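4.2 Planning the equipment budget

We find the budget side of this work every bit as interesting as the control side, and we hope this section helps other small labs get started! The Tomholm cell was planned around one arm, one gripper and a wrist camera, with the parts to be handled bought separately. Our first list left out nearly everything that sits between the arm and the part: mounting plates, clamps, bolts, spare cable. Those items came to 2,407 dollars, against 3,601 dollars for the gripper and its controller, and we now give them their own line from day one.

Test objects deserve the same care. Flat, stiff items such as packaging and panels cost very little and ask a lot of a gripper, so they are a wonderful place to begin (Figure 3).

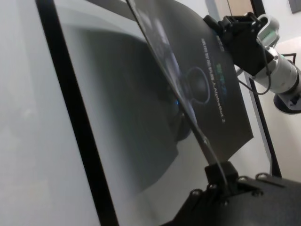 We also set aside 196 dollars for replacement finger pads and ordered them along with the gripper – a small purchase that saved us a second shipping charge. Quotes from Garrido and Stultia were compared over 30 days, with delivery, training and repair terms written out side by side. The cheaper quote had the longer repair time, and for a lab with one arm that mattered more to us than the price.

Lighting was the line we had guessed at most freely. Glossy surfaces can throw bright reflections back at a wrist camera, and we would urge anyone drawing up a similar budget to price diffusers and a second lamp before settling on a better camera.
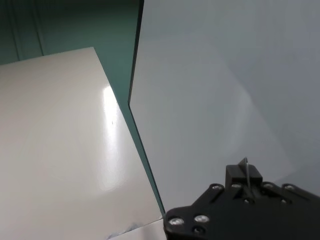 Figure 3. Handling work in the Tomholm cell.

Trurkura, commenting on an early draft, argued that even this plan was too lean, and that a shared lab should hold back enough money for a complete spare gripper. We like the idea very much and have moved it into the August request, with the spare listed ahead of the second lamp.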